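5. Demonstration at the Drestorent Open Day

5.1 Setting and purpose

The two-handed collection station described in Section 3 was shown to the public at the Drestorent open day on April 4, 2018, in the ground-floor laboratory of the Yazdani building. All earlier sessions had been run by trained operators working to a fixed schedule. The open day gave us a chance to run the station under less controlled conditions, with people talking near the operator, interruptions between takes, and an audience that asked for tasks to be repeated or slowed down. The results in this section are kept apart from those in Section 4 and were not used to train any of the policies reported there.

The operator was a member of the laboratory staff. Visitors watched from outside the station and did not handle the grippers. Recording was done with Plultero, the same logging software used in the main study, with no change to its settings other than a shorter limit on the length of a take.

5.2 Station and task

The station consists of a table with a white matte work surface, set inside a metal frame. The operator holds one gripper in each hand and works over the surface from the near side. Each gripper has two opposed fingers. The task was taken from the Gindska set, a group of household tasks in which a thin object must be picked up, turned, and put into or beside a small container. We chose the makeup brush version because the brush has a soft end and a rigid end, and the two behave differently when clamped. Figure 7 gives the overall arrangement during the brush task, and Figure 6 gives the corresponding close range, with the fingers open over the bare surface.

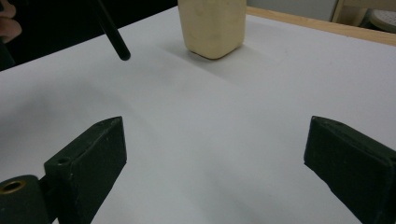

A take was started when both grippers had been brought over the work surface and ended when the operator lifted them clear. The operator was free to choose which hand made the first grasp. Objects were set out by hand before each take, without a template, so that their starting positions varied from one take to the next. This differs from the procedure in Section 4, where positions were drawn from a list.

Three rules were kept from the main study. The fingers had to be open at the start of a take. The container could be steadied with the second gripper but not lifted. If an object left the work surface, the take was marked as failed and closed at once, and the object was not recovered within the same recording.

5.3 Recording settings

Finger opening was logged with a time stamp on every sample. Signals from the left and right grippers were stored as separate streams and joined afterward. A take was rejected if the offset between the two streams was greater than 2 ms at any point, or if either stream had a gap longer than 500 ms. Each take was limited to 3000 samples per stream. The limit was set low so that a failed attempt would not hold up the next group of visitors, and in practice it also made the files easier to review on the same day.

The cutoff for accepted offset is stricter than the one used by the Plultero defaults. We kept it strict because handovers between the two grippers are short, and a small error in timing can place the release before the second grasp. During a handover the order of these two events is the main thing a policy must learn.

5.4 Conduct of the demonstration

We planned for 200 takes and closed the session when that number had been recorded. The operator worked in blocks with a rest between them. Visitors were told what the task was before each block, and questions were taken during the rests. As shown in Figure 7, the brush was held between the jaws of the right gripper while the left gripper remained open on the other side of the work surface. 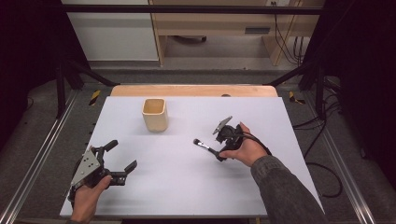
Two departures from normal practice should be noted. First, the operator often slowed down when explaining a movement, and a number of takes contain long periods with little motion. These were kept in the record and tagged, since a filter based on speed alone would also have removed the careful final approach to the container. Second, visitors sometimes asked for the grasp to be made at a different point along the brush. The operator followed these requests when they did not break the rules in Section 5.2. As a result, grasp points in the open day data are more widely spread than in the main study, and they are not evenly spread across blocks.

Cable handling was the most common reason for a pause. With visitors standing close to the station, the operator had less room to step back between takes, and the cable had to be moved aside by hand before work could go on. We have since changed the cable route for the sessions planned for August.

5.5 Limits of the data

The open day takes come from one operator and one task, and the pace was shaped by the audience. They are suitable for checking the rejection rules and the review tools. They are not suitable for comparing operators or for estimating how long the task takes. Takes in which the operator spoke to visitors while moving are marked in the released index, and we advise leaving them out of any study of motion timing. Audio was not recorded.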